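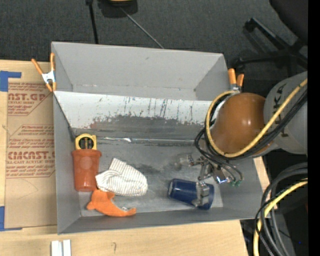
4. Sorting and packing before the move

Right, if you've done sections 1 to 3 you've got your dates, your van and your labels, and now comes the bit I used to dread. I've packed up 19 households on and around Dirkgate, my own included, and I still do it in the same order every time.

4.1 Set up one sorting spot

1. Pick a table near a socket and a window. You'll be standing there for hours, so have the radio within reach (and the biscuits).
2. Put one big open bin on it. Everything from the room goes through that bin before it goes in a box. Mine is scratched to bits and I wouldn't swap it.
3. Work in small batches. A handful of things at a time, decide, wrap, next handful. If you tip a whole cupboard in you'll just end up making tea and staring at it.

Note: I do the kitchen last but one and the bathroom last. Nesma Ragab, who I moved to Clunstead in April, did her kitchen first and lived on toast for eight days. She says it was fine. It didn't look fine!

4.2 Cups, glasses and plates

1. Plastic cups can be stacked inside each other and used to fill gaps. No paper needed.
2. Glasses get two sheets each, one stuffed inside and one rolled round. Tuck the ends in.
3. Plates go in on their edges, like records in a rack. I know flat feels safer. It isn't, the bottom ones take all the weight.
4. Line the bottom of the box with a folded towel, and put another on top before you tape it shut.

Caution: don't fill a crockery box beyond what you can lift to your waist without grunting. If you grunt, take things out.

4.3 Taping and numbering

1. Run two strips along the bottom seam and one across the middle.
2. Write the number on two sides and the top. Sides matter more, as you'll be stacking.
3. Copy the number into your list from section 2, with the room and three or four words about what's inside. "Misc" is banned.

A two-bedroom flat usually comes out at around 40 boxes. My biggest job so far was the Hajji house, which had 264 (they collect jigsaws), and the list was the only thing that kept me sane.

Note: if you're using the Prendelent folding crates from the hire shop, skip the tape and push both side clips in until they click. Number them with a luggage tag on the handle, as pen wipes off the plastic.

4.4 What to leave out

Keep one bag by the front door and don't let anyone pack it. Kettle, mugs, loo roll, phone chargers, scissors, any medicines, a change of clothes and the paperwork for the new place. Abundio Trujillo adds a light bulb to his, and I've copied him ever since.

Once the bag's by the door, go on to section 5, Loading the van.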